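Play Kitchen Tips: Keeping the Little Sink, Stove and Pantry Under Control
Updated September 9, 2025

I love a play kitchen. I love it more than some of the furniture the grown-ups use, and ours gets a proper workout every single day. But the small stuff! Felt vegetables in the couch, a strawberry in the dryer, a spatula in somebody's boot. After a lot of trial and error we have a system that holds up pretty well, and most of it costs nothing at all.

Start with a big sort

Pick a time when you have the floor to yourself and tip out every bin, bag and basket. I did ours in June and ended up with 111 pieces on the rug, which surprised me (I would have guessed half that). Make one pile for food, one for dishes, one for tools, and one for everything that wandered in from other toys. Ours had 44 pieces in the wandering pile, mostly blocks and doll shoes.

Check each piece as you go. Toss anything cracked, and look for loose seams on felt food and small parts working themselves free. If there is a toddler in the house, anything small enough to choke on goes up high or out of the house.

Use the sink as the landing spot

This is my favorite trick and it could not be simpler. At cleanup time, everything loose goes in the play sink first. Onion, strawberry, scallions, measuring cup, all of it. A kid who freezes up when asked to "clean the kitchen" will happily load a sink, and you can put things where they belong from there in a minute or two.

If the bottom of the basin looks tired, cut a piece of cardboard to fit. Trace the opening on scrap paper first, trim until it drops in without buckling, then copy it onto the cardboard. Swap it out when it gets grubby. We go through a couple a year — cereal boxes are too thin, shipping boxes are perfect.

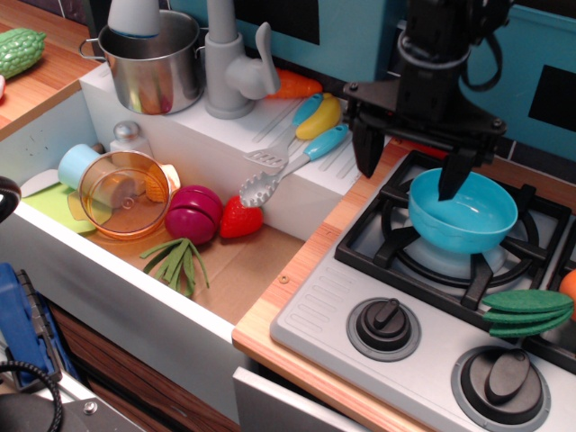

Stand the tall things up

Long handles are the worst offenders in a bin. They tangle, they poke, and they end up on top of the thing you want. A real stainless steel pot with two loop handles makes a great utensil crock, and it sits nicely on the ledge behind the sink. You probably have an old one at the back of a cupboard. Ours is a small Vorer that lost its lid years ago, and it has a much better life now!

Slotted spatulas and spaghetti servers can also lie across the drying rack if your kitchen has one. The grooves keep them from rolling, and kids love having somewhere to put things "to dry."

Leave something on the stove

I used to clear the burners completely every night. Then I noticed that a bare stove got ignored the next morning, while a bowl left on the grate got cooked in before breakfast. Now one bowl stays out, with a vegetable or two set close by. It's an invitation to play and it takes no effort whatsoever. 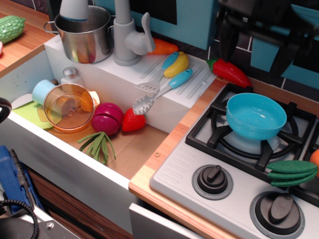
Bowl on the burner, pea pod or sliced cucumber at the side, chili pepper at the back.

Washing day

Sort by material before you get anything wet.

Hard plastic: warm water, a squirt of dish soap, an old toothbrush for the creases. Rinse well and let it dry completely on a towel. Hollow pieces trap water, so shake them and squeeze them over the sink.

Felt: spot clean with a damp cloth and a tiny bit of soap, then reshape with your fingers and dry flat. I put a felt carrot through the machine once and it came out looking like a cigar.

Countertop and knobs: a barely damp cloth, then a dry one. Go around the base of each knob with a cotton swab. You will be amazed at what lives down there.

While you are at it, give the screws a quick check with a hand screwdriver. Snug is enough, and a power driver will strip soft wood in a heartbeat.

Rotate the groceries

Put a third of the food away in a lidded box and trade it every few weeks. I use a shallow Clanano box that slides under the bed. When the banana and the carrot come back out it is like a trip to the market, and the sink is far easier to clear in the meantime.

Next up on my list is an apron hook low enough for a three-year-old to reach, and I am still deciding between a wooden peg and a stick-on one.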